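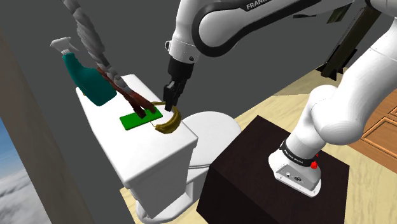
Plultivura Home Scenes, Bathroom Pack

Simulated rooms for single arm pick and place work
By Goh Simulation. Current build: April 2021

In stock, download only. License key by email, same day if you order before noon.

What it is

Ready-made bathroom scenes for people training or testing an arm on household clutter. Load the scene, load your arm, run. No modeling, no hunting for meshes, no fixing floors that things fall through. We did that part already and it took all winter.

The pack leans hard on awkward surfaces. Toilet tank tops, mostly. Small, rounded corners, easy to knock things off of. If your policy only ever saw a big flat table it is going to have a bad first day here. Good, that's what you are paying for.

What you get

47 objects, everyday stuff plus some odd ones. Spray bottle, banana, plain blocks, twisted and spiky shapes that no grasp planner likes
50 room layouts, different floors, walls and fixtures
1000 start states, seeded, so you can rerun the exact same mess
2 camera views per episode, one wide and one down at the gripper
Scripts for reset, logging and replay
PDF guide (short. read it anyway)

Arm and gripper

Scenes ship with a white jointed arm on a box pedestal and a black two-finger gripper. Pedestal can be moved, raised or deleted. Swap in your own arm if you have the model file, most people get it done in an afternoon. Check your reach first, the default pedestal sits right up against the toilet and a longer arm will fold up on itself.

Other grippers: two-finger types work fine. Suction works but is not tuned yet. Hands with more fingers, ask before you buy.

About the gripper view

This is the one customers write in about so here goes. Up close you lose the room. You get both fingers, open or closed, and whatever is past them, and often half of that is a big blank white curve with almost no shading on it.

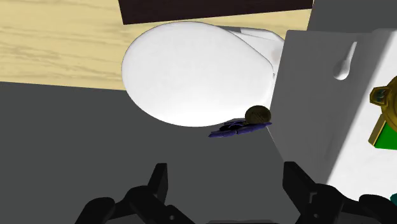

Depth from color alone is hard on surfaces like that. Turn on the depth channel if your method can use it. It costs some speed, not much. You can also move the camera back along the wrist in the settings file, look for cam_offset. Small steps. Too far back and the fingers get tiny.

Objects at the side of the view get cropped a lot. We left it that way on purpose. Use the wide view to find the thing, gripper view to finish.

Clutter settings

Low, medium, high. Low is a few items with room between them. High piles things across each other, long shapes over short ones, and the arm has to work out what comes first. Start on low. Barry Mottram in support gets a lot of tickets from folks who went straight to high and thought the install was broken.

Colors and textures can be randomized or locked. Locked is the default.

What a buyer said

"We run the Killetell planner and it was happy with every kitchen we had. Put it in the bathroom pack and it swept half the tank onto the floor. Spent a week on approach angles. Wish the guide had more on contact settings but the scenes load fast and the resets are clean." Vija Luik, Benetti

(More on contact settings is coming Vija, Reet is writing it now.)

Known issues

Very thin parts can jitter when squeezed hard. Lower the grip force.
Some objects clip into each other at high clutter on a few seeds. List is in the guide, page 2.
Replay skips the first step if logging was started late. Fix is comming in the next build.
Fixtures are static. Lids don't open.

Requirements

Linux or Windows. A decent graphics card, older ones run it but the wide view gets choppy. No internet needed after the key is activated.

Licensing

Single seat, lab or site. Schools get the lab license at the single seat price, write from your school address. Updates to this pack are free, other rooms are sold seperately. Kitchen and laundry packs use the same scripts so you only learn it once.

Returns

Download opened, key not activated: full refund. Key activated: write to us and we will work something out.

Questions before buying: Tirta Jugah, sales desk. Install trouble: Barry Mottram, support. Please send your log file with the first message, it saves a day.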